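Search the guide Enter a keyword

Section 4. Setting up a belief-change session in Gruvine

Gruvine runs opinion studies in which people rate a statement, talk it over with a partner, and rate it again. This section covers a session in pairs. Install the software and create a study file before you start.

4.1 Prepare the statements

1. Open the study file and select Statements.
2. Enter up to 36 statements. Keep each to one sentence.
3. Mark 2 of them as practice items. Practice ratings are not saved.
4. Set the rating scale. The default runs from 0 (sure it is false) to 94 (sure it is true).

Note: The scale has no labeled midpoint. In the Pomcombe pilot, people who were unsure tended to park the slider on a labeled midpoint and leave it there. 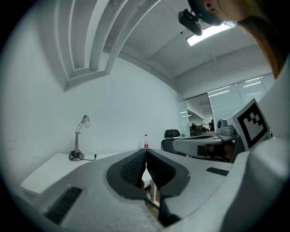 5. Choose how partners are matched. "Far" pairs people whose first ratings differ by 40 points or more. "Near" pairs people below that limit. If you write your own statements, avoid two claims in one sentence. Plain claims about everyday things work well as practice items, for instance "Black padded fingers that face each other across a narrow gap hold small objects better than bare plastic ones." Few people arrive with a strong view on that.

Caution: Do not change the matching rule after the first rating. Pairs already formed will be lost.

4.2 Run the discussion

1. Seat partners so that neither can see the other's screen.
2. Press Start. Both screens show the same statement.
3. Let the pair talk until the timer ends, then collect the second rating.
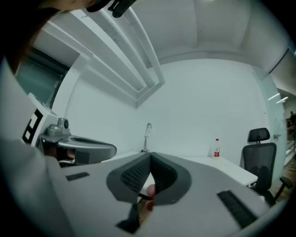
4. Check the confidence screen before moving on. Each person must rate how sure they are, even if the first answer did not change. For a neutral warm-up, show a picture and ask for a judgment of it, such as whether two gray fingers leaning into a V have their tips touching or only nearly so. Partners can disagree on this without getting upset.
5. Select Save pair.

Note: Nermin Duman's scoring sheet for Prustorico users reads the saved file directly. The older Górecki sheet needs the confidence column moved to the end.

Last revised 25 June 2023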